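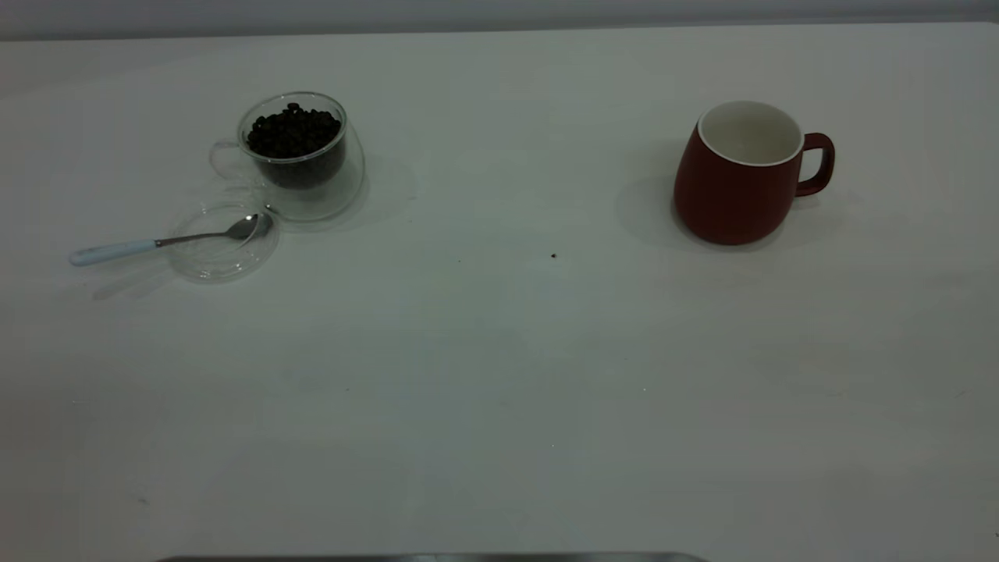 Fig. 1. Coffee beans in a double-walled glass cup.

3 min read

Learning to reverse: what new drivers find hard
Project report, second draft

Why this topic. I failed my test in June on the reverse bay park and wanted to know if it was just me. Also the module needed something we could measure without a budget.

What I did
Asked learners at two driving schools in Tincombe, Flisaritz and Brumik, to fill in a short form after a lesson. 17 replies, which is less than I wanted. Then nine of them let me sit in the back while they parked at the Trnka retail park, top level, before the shops open. Each did a bay park forwards, then a bay park in reverse, then a parallel park. I noted the number of shunts and whether they looked over the shoulder or only used mirrors.

Results
Parallel parking came out worst on the form, no surprise. But in the car the reverse bay took more shunts. Most people turned too late and then tried to fix it with big steering at the end. Mirrors only was common, even among people who ticked "always" for looking round. Confidence on the form did not match the parking at all. Most confident person ended up across 2 bays.

Reference points (lining up a door handle with a painted line etc) helped in the school car. Several learners said the same trick went wrong in a parent's car becuase the windows are a different shape. Worth a question of its own next time.

Problems
Small group. All in the same town. Me sitting in the back probably made people nervous, one said so. The top level slopes slightly which I only noticed on the second morning, so shunt counts from the end row are maybe a bit off. Left them in.

Cost: the school car had done 1,879 miles since its last service and both schools said parking practice is hard on tyres and clutch, so they keep it short. That might explain some of it, not much practise time in a normal lesson.

Still to do
Tidy the table of shunts. Ask Brumik if I can print their handout in the appendix. Redo the form question about mirrors, wording was leading.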